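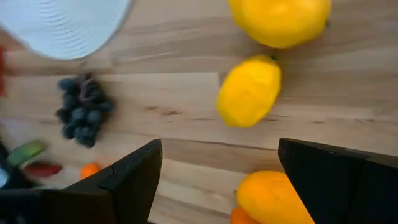 果篮怎么装:讲稿备忘
2024年4月7日,Nullthorpe 社区厨房

开场

大家下午好,后排的能听见吗?(等一下,看后排有没有人举手。)好,那我开始了。今天讲果篮,就是厨房台面上、餐桌中间那个什么都往里扔的篮子。我知道听起来有点小题大做,上次 Ruxandra Tudose 听说我要拿这个讲一下午,笑了半天,然后把她家的篮子整个端来给我看,最底下躺着一个软得拿不起来的柠檬。我当场就说,这个我要写进讲稿里!

先问一句:家里有果篮的举手?篮子底下有东西超过两个星期没动过的,手别放下。(停一停,让大家笑一会儿。)

第一部分:先把东西摊开

我每次整理都从清空开始。全部拿出来,放在桌上,别心急往回装。葡萄一堆,柠檬一堆,黄瓜辣椒这些蔬菜另外一堆。摊开了你才知道自己有什么,我有一回摊出来三个半根的黄瓜,每个切口都用保鲜膜包着,一个比一个包得认真。

摊开的时候顺手捏一捏、看一看。葡萄提着梗拿,转一圈,掉粒的先摘下来放碗里,当天吃。(这里把碗举起来给大家看。碗在讲台下面那一层,别又忘了。)辣椒看蒂,橙子掂分量,柠檬看皮紧不紧。黄瓜两头捏一下,哪头软就先切哪头。

旁边放个盘子会方便很多,要洗的、要先吃的都先搁盘子里。我以前直接搁桌上,搁着搁着就混回去了。

第二部分:篮子本身

我喜欢网格的铁丝篮,透气,脏了整个拿到水龙头底下冲。我家那只是在 Stenico 的旧货集市上买的,摊主非说它是装信的,我拿回家装了五年水果,也没见哪封信来抗议。藤的也好看,就是果汁渗进去很难刷。深的陶盆我劝大家留着和面。

篮子底下垫一块餐垫。铁丝脚会刮桌面,木头桌子尤其怕。圆垫子配方篮子,四边露出一圈来,掉了葡萄也好捡,垫子一抖就干净了。

(翻页,慢一点,前排有人要拍照。)

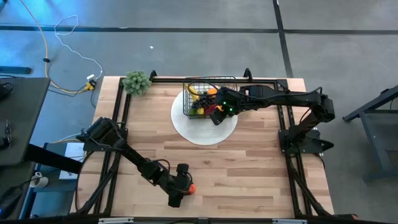 图二 黑色网篮放在白色圆餐垫上,里面有香蕉、橙子、葡萄和柠檬。

第三部分:装的顺序

重的、硬的先进,这个大家都会说,可是真到手上就乱了,因为最后买回来的总是最重的那袋橙子。我的办法是橙子柠檬打底,靠边站;香蕉放最上面,弯的那面朝上,像座小桥,这样底下不容易压出黑印。葡萄也要在上面,千万别垫底。Leire Herrero 有一次把葡萄压在一整袋橙子下面坐了两个小时的车,到家她发消息给我,就四个字:已成果酱。

香蕉还有一个脾气,会催别的水果熟。想让硬邦邦的牛油果快点软,就让它们做邻居;不想的话,香蕉单独挂起来。有人问我跟柠檬放一起行不行,我家一直放一起,两天吃完就没什么事。放得久就分开吧。

好,接下来是每次讲完都有人来找我争的部分:蔬菜能不能进果篮?

我的答案是,能,但是当天或者第二天就要吃的才能进。黄瓜、彩椒、玉米,今晚下锅的,摆在台面上看得见,你就真的会做。塞进冰箱抽屉里,下次见面可能就是五月了!我家晚饭的菜单有一半是这么来的,走过去看一眼篮子,哦,有彩椒,那就炒彩椒。
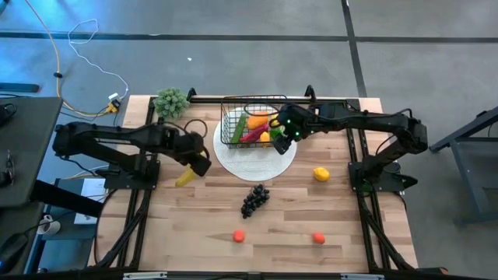

长的东西别硬横着放。黄瓜斜靠在篮子的一边,头翘出来一点没关系,横着放它会占掉一整层,小的东西全滚到缝里去了。圆的、大的彩椒放后面,挡一挡;小个儿的放前面,伸手就够得着。孩子拿东西都是从前面拿的,所以你想让他们吃什么,就把什么放前面。(我家小的那个试过,灵。大的不灵。)

还有,别装满。留出一个拳头的空。满了以后人就只拿最上面的,底下那层又变成 Ruxandra 的柠檬了。

动手环节

现在每桌都有一袋东西和一个篮子,两个人一组,先清空,再摊开,再装。袋子是 Matubbar 菜店帮我们配的,每袋不太一样,缺了什么跟隔壁桌换,换的时候客气点啊,上次为了一个柠檬差点吵起来。给大家十五分钟,我在中间转,有问题直接喊我。

(提醒自己:转的时候多看靠窗那两桌,上次没顾上。别一上手就帮人家摆!)

装好了以后,请每组把篮子轻轻提起来走到门口再走回来。葡萄没掉、香蕉没滑,就算过关。

可能有人会问的

洗了再放还是吃之前洗?我吃之前洗。葡萄带水放着烂得特别快。真要先洗,就摊在布上晾干再进篮子。

夏天怎么办?少买。篮子里只留当天的,其余进冰箱,香蕉除外。

小飞虫呢?先找哪个破皮了,一定有一个。找出来,篮子冲干净擦干,垫子也洗了。

要不要买那种分层的果架?Umby 那款双层的我用过,下层好用,上层我够着费劲,最后拿来放洋葱了。个子高的可以考虑。

收尾

剩下的东西大家分着带走,袋子自己留着。橙子皮别扔,放门口那只桶里,下一场做糖渍橙皮要用的。下一场在206室,也是下午,想来的到门口签个名,笔挂在绳子上。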